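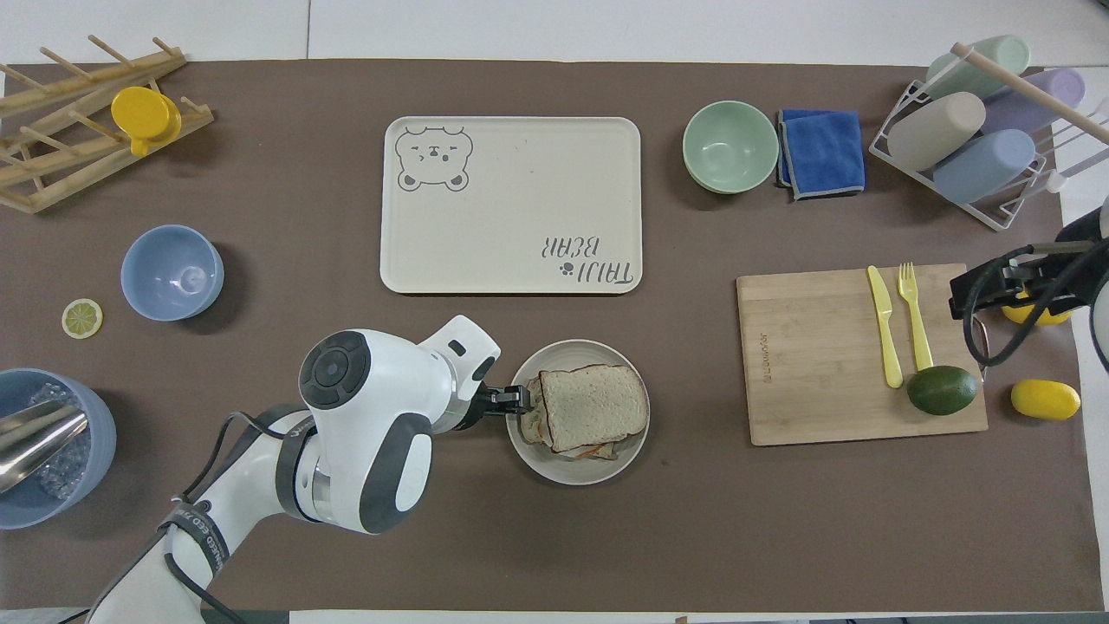
ok so people keep asking me if the robots can do the washing up yet. Short answer no. Longer answer, thread

Been going round kitchens and stockrooms for the Wornevstead newsletter since February, watching machines try to do boring jobs. Boring is the hard bit

Sandwiches first. Two fingers, a slice of bread, filling that wants to slide out the back. Squeeze too hard and you've got a crease through the lot. Too soft and it stays on the plate. You and me do this half asleep with a phone in the other hand

A mug is easy by comparison. Stiff, same shape every time, doesn't mind being gripped a bit wrong. A rack of cups I'd trust an arm with tomorrow, if I wasn't in a rush

Cloths though. Folded cloth is fine, it's a flat square. Unfold it and every demo I've seen goes quiet

Zultero sent me their numbers for table clearing. 1000 goes, 721 with everything put where it should be. Sounds decent until you think about your own kitchen. Would you keep a lodger who got it wrong that often

And they count a lemon put in the wrong bowl as a miss, fair enough, but a plate on the floor is also one miss. Those are not the same thing to me or my floor!!

Food was worse, 607 out of the same 1000. Bread and soft fruit mostly. An avocado is a horrible object if you can't feel how ripe it is

Shop floor is further on imo. The Trarlow depot has one putting tubs on shelves at night. Same tub, same shelf, good light. It's slow and they don't care, it's night

Asked the shift lead there would she have it on the deli counter. Long pause. "Ask me in 6 years"

Speed is the other thing. Clearing one breakfast table took about as long as me eating the breakfast. Fine if you're out at work. Maddening if you're stood there waiting for the plate

Someone asked re price — Zaidi won't quote for homes at all, only rents to canteens, and you need a person nearby to press stop. So you've bought a helper and also hired a helper for it

Not being a grump, I do want one. My mum's hands are bad and a thing that could lift a plate and rinse a cup without fuss would change her whole morning. Slow is no problem for her

Just dont think it's this year. Tubs yes, cups nearly, sandwiches sometimes, bedsheets no chance

Doing laundry folding next, if anyone has a machine that does fitted sheets my messages are open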